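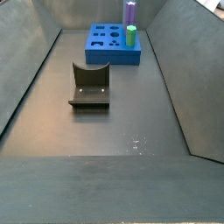 Robot team update, 24/03/2020

Quick one this time, sorry, the bus leaves in ten.

Shape sorter task is on for the Ferkuvar Cup. Same rules as the February handout, read it again please, page 3 got changed. Blocks go in the foam board by shape and the arm does all of it. No hands in the cell once a run starts!! Points off for that, and yes the judges look.

Oluwatosin Anozie has the new motion code up on the shared drive. Slower on the way down, faster on the way back. Run 157 is the one to copy. Don't copy 156, the wrist offset is wrong in it and we lost a whole evening to that.

Still to do: grip force for the foam board runs, start position file, and somebody has to finish the log sheets from last time. Half of them have no initials on them. 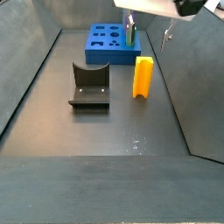

Drarkidthorpe High School Robotics Club

Yellow piece is giving the most trouble in the plan. It has that channel down the front so which way it faces matters, and the code dosen't check. Annelies Camenzind wants to try a turn before the pick. Green and purple stay as they are for now.

Goal is 300 logged runs before we freeze the code. Then testing only, no "small fixes" the night before like last year.

Money: travel fund needs $1,000 and the Nuvard bake sale table is still open for sign ups. Forms to Annelies, not to the office, the office will just hand them back.

Also who has the Aigner hex keys. Need them back in the drawer, the short set too.

Bring you laptop charger next meeting, there's one good outlet strip and the arm gets it first.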